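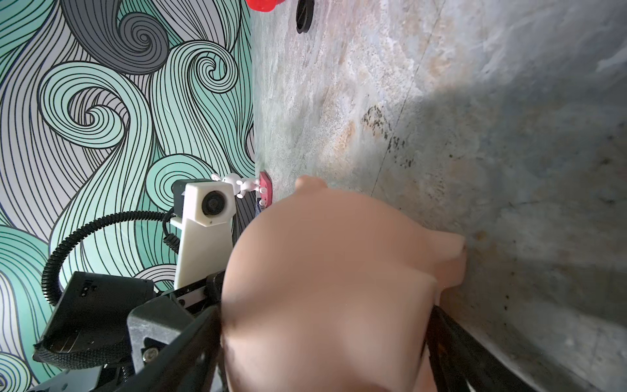

図2　シリコーン製トルソを把持しているときの手首カメラの視野。左下は白い3Dプリント製カメラマウントとグリッパ本体、右下は指先。

3.　自宅で組んだ手首まわりと、柔らかい対象物の把持

3.1　手首カメラの取り付け

この節では、私の部屋と共同工房Badbergを行ったり来たりしながら組み上げた手首まわりの話を書きます。腕そのものの制御は前の節で済ませたので、ここはカメラと指と、掴まれる側のシリコーンの話が中心です。論文らしくない苦労話もかなり混ざりますが、同じものを自宅で作ろうという人にはたぶんそちらのほうが役に立つと思うので、削らずに残しました。

まずカメラです。最初は机の脇に三脚を立てて外から撮っていたのですが、グリッパが対象物にかぶさった瞬間に肝心の接触部分が何も見えなくなります。掴む直前まではきれいに写っていて、掴んだ途端に真っ黒な背中しか映らない（何度見返しても悲しい動画でした）。そこで手首側に小さいカメラを載せることにして、白いブラケットをプリントしました。レンズは上側のブロックにはめ込む形です。設計はUstyna Dmytrivさんが工房の共有フォルダに置いていた図面を下敷きにして、穴の位置だけ自分のグリッパに合わせています。

最初のマウントは背が低すぎました。視野の下半分がグリッパ本体で埋まってしまい、指先はほとんど見えません。そこでブロックを持ち上げたら今度は腕を振るたびにぶるぶる揺れて、画像がにじむ。結局、全体を角ばった長方形のブラケットにする形に落ち着くまで、2月のほとんどを使いました。いま載っているものが最良だとは言いませんが、グリッパ本体が視野の隅に少し入るくらいの位置は、意外に具合がいいです。自分の機体の一部がいつも同じ場所に写っているので、カメラがずれたらすぐわかります。図2でもグリッパ本体が左下の隅に入っていて、私はこれを毎回の位置合わせの目印に使っています。

ケーブルのほうは、黒い蛇腹の保護管に通して大きめの弧を描かせています。短くまとめたほうが見た目は断然すっきりするんですが、手首をひねる動作で突っ張ってコネクタが抜けました。しかも抜けるのは決まって記録がうまくいっている最中です。Luzius Camenzindさんに相談したら「もっとだらしなく回せ」と一言だけ返ってきて、その通りにしたら抜けなくなりました。弧が視野に少し入るのは気にしないことにしています。

カメラの向きについても書いておきます。この取り付けだと手首の姿勢によって画像がぐるりと回り、図2のように壁と天板の境目が縦に走ることがあります。表示のときだけ回転させて直す案も試しましたが、記録と表示で上下左右の意味が食い違い、私自身が混乱してしまいました。いまは記録も表示も回さず、そのままの向きで扱っています。人間のほうは半日も操作していれば慣れます。以下の文中で「右」「左」と書くときは、すべて画像の上での右と左です。

3.2　対象物としてのシリコーン

対象物には、表面がつや消しで肌色に近いシリコーン製のトルソを選びました。硬い箱や瓶なら、指を閉じて止まったところが把持位置だと考えてだいたい間に合います。ところが柔らかいものはそうはいきません。指が当たってから先も形が逃げていくので、どこで「掴んだ」とするのかを自分で決めないといけないのです。しかも表面に模様がなく、曲面の陰影もごくなだらかで、画像から手がかりを拾いにくい。小さな突起が付いているのがありがたくて、のっぺりした曲面の中でこれだけは追跡の目印になります。図2では上縁の近くと右側に見えていて、右のものは石目調の面に触れそうなくらいまで寄っています。

この「触れそう」がくせ者でした。指の位置だけ見ていると順調なのに、対象物の反対側が先に天板に当たって、ぐにゃっと回ってしまう試行が何度もあったのです。Snežana Zupanさんは、指の開きを見るのをやめて突起と天板の隙間を見たらどうかと言ってくれました。これはとても良い助言でした！　隙間が急に詰まり始めたら閉じる速度を落とす、という単純な規則を足しただけで、操作している側の緊張がずいぶん減りました。

記録した把持試行は113回を超えています。このうち17回は、指が当たったあとに対象物が大きく回り、こちらの手で置き直しました。失敗として捨てるか迷いましたが、柔らかい物の記録では回り始めの様子こそ欲しいので、すべて残して印だけ付けてあります。成功率のような数字をここに載せないのは、途中で指先の角度も閉じる速度も変えていて、ひとまとめに割り算しても意味が薄いと考えたからです。条件を固定した比較は次の節に回します。

指先は黒い角ばったもので、柔らかい面に押し付けると角の当たり方がそのまま変形に出ます。丸い指先に替える案もあって、Kolbrún Baldursdóttirさんが試作品まで削ってくれたのですが、今回は使いませんでした。丸いと滑りが増えて、どこで接触が始まったのか画像で見分けにくくなったのが理由です。もちろん繰り返すうちに表面に跡が残る心配はあるので、当てる場所を少しずつずらしています。

3.3　部屋の背景と照明

自宅で撮ると背景がにぎやかになります。図2の左側は壁紙で、細い黒の平行線が大きな渦を巻き、ミント系の青緑や淡いラベンダーがかった灰色、濃い灰色の帯が入れ替わりに出てきます。天板側は天板側で、大理石のようなまだら模様に暗い斑点まで散っている。画像処理をやっている友人には、よりによってその壁紙の前で、と笑われました。無地の布を垂らせば話は早いのですが、私がこの機体を使いたいのは片付いた実験室ではなく普段の部屋なので、そのままにしました。

実際に困ったのは壁紙よりも影です。図2でも画面の右寄りに広くやわらかい影が落ちていて、黒い指先がそこに重なると輪郭が溶けます。最初の輪郭抽出は、影の中の指をしょっちゅう天板の続きとして扱っていました。照明の位置をいじるとこんどは壁際が白っぽく飛ぶので、どちらかを取るしかありません。私は指を優先したいのですが、窓からの光まで入れると思いどおりにはならず、いまも試行ごとに明るさのばらつきが残っています。Tranという名前で工房に置いてある自作の補正スクリプトを通すと少しはましになるものの、影の縁で指が太って見える癖があり、接触位置の推定には使っていません。

壁際に置いた小物もそのままです。耳の長い白いウサギの小さな人形は、天板と壁紙の境目にあって色もはっきりしているので、カメラのずれを目で確かめるのに便利でした。ただ、掃除のときに何気なく動かしてしまい、翌日の記録と位置が合わずに一晩悩んだことがあります。それ以来、記録の最初に必ず静止した一枚を撮り、小物の位置を前回の一枚と見比べてから始めています。Shahzad Hashmiさんが自分の部屋で追試してくれたときも、つまずいたのはまさにこの手順で、記録用のメモに一行足してもらいました。

3.4　組み直すときの注意

手首を分解すると、カメラとグリッパの位置関係は必ず変わると思ってください。私はねじを元の穴に締めただけで同じ位置に戻ったつもりになり、その後の記録をまるごと補正し直しました。組み直したら、まず何も掴まずに指を開閉し、指先が視野のどこを通るかを以前の記録に重ねて確認します。ついでに保護管も手で軽く動かして、レンズの前に垂れてこないか見ておくと安心です。マウントの図面と、置き直しの印を付けた記録の一覧は、工房の共有フォルダの「Darkum」に入れてあります。穴位置は私のグリッパに合わせたものなので、別の本体に付ける人は印刷の前に必ず実物を測ってください。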